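Sim arm stops short of the block every time, real one doesn't

Posted in Home Builds, 2026-10-01

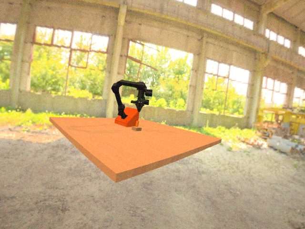 My shared-shop project is a small desktop arm, and before I let it loose on the real bench I'm running it in simulation. The pick routine goes to the block, stops above it and closes on air with great confidence. The gripper ends up too far back, toward the base, so the offset is at least consistent. I've also got a tabletop with no legs over a ruined factory floor, but physics seems fine with that. Same script on the real arm works. 24 tries in sim, no picks. What am I missing?

Bonik

Check where your tool frame is. If it's still at the wrist flange and not between the fingertips, the solver is parking the wrong part of the arm over the block. Mine was like that from February until I got tired of blaming the motors. Also print the block's position in base coordinates, not world. If the base got moved on the table after you wrote the script, that's your offset.

Trultosau

have you tried turning gravity off

Tzavaras

What Bonik said, plus look at your joint zero. I had one joint off by 13 degrees in the model file and the real arm hid it with its own calibration. Fix that before touching the gripper settings. I did it the other way around and lost 2 weekends.

Rodwood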